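Home Assistance Robots – Equipment Planning
Progress report to the Skollis fund, second period
15 Aug 2022

Dear reviewers,

Please find below the status of the equipment planning for the Lurkorholm home. As you asked after the first report, I keep the technical part short and write more about what we intend to buy and what we do not intend to buy.

The work in this period was done in a furnished room, with ordinary household furniture.

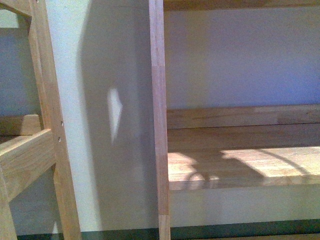
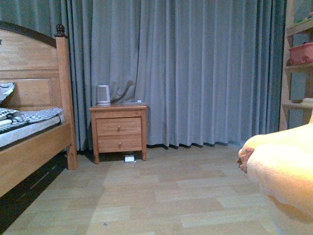

Lurkorholm, wooden shelving and the bedroom furniture.

1. What was decided

In the first plan we had one mobile robot with one arm. After the work in the room we want to change this to one mobile base with two arms of the smaller type. The reason is mostly the bedding. A single arm can pull a blanket, but for folding it must put the blanket down and take it again many times, and each time costs patience of the person who is waiting. For shelves and drawers one arm is enough, and the second arm can stay parked.

The base stays the same as in the first plan. We compared three bases on paper and the Cavik base is still our choice. It is not the fastest one, but it can be lifted by two persons over a door step, and the spare wheels are sold separately. The other suppliers sell only the full wheel set.

2. Cameras

Sunlight is a bigger question than we wrote before. When direct sun falls on light wood, the bright patches and the hard shadows can confuse the depth measurement. We have therefore moved the head camera from the cheap group to the middle group of the price list. The cameras at the wrists remain cheap. We considered also to pay for blinds and keep the first camera, but the users of such homes will open their blinds when they like, so I do not recommend this saving.

3. Budget

The camera change adds 629 euros to the plan. The second arm is covered by the reserve, on the condition that Nadar keeps the offer they gave us in spring. This offer is not binding and I have asked for a written confirmation. Until today I have no answer.

The charging station costs 1,541 euros with delivery. I had hoped to share one with the other Skollis project, but their connector is different and an adapter would remove the warranty. So this line must stay in our budget.

We do not ask for additional money in this period. We ask only for permission to move the amount of the camera from the travel line, where we spent less than planned.

4. Delays and risks

The delivery time of the arms is the main risk. Nadar speaks now of 4 months – in the first plan it was 3. If the order goes out at the end of this month, the arms come after the autumn and we will do the October trials with the loaned arm. This is acceptable for drawers and shelves. The trials with blankets must wait.

A smaller risk is the grippers. The soft fingertips wear quickly on wooden edges and we did not plan enough spare sets. I would like to order them together with the arms, to pay the shipping one time only.

5. Next steps

– written confirmation from Nadar
– your decision about the travel line
– order of the base and the charging station
– short list of household objects for the October trials, to be sent to you before they begin

The updated cost table is attached as a separate file. The line for insurance is still empty there, as the insurer wants first the serial number of the base.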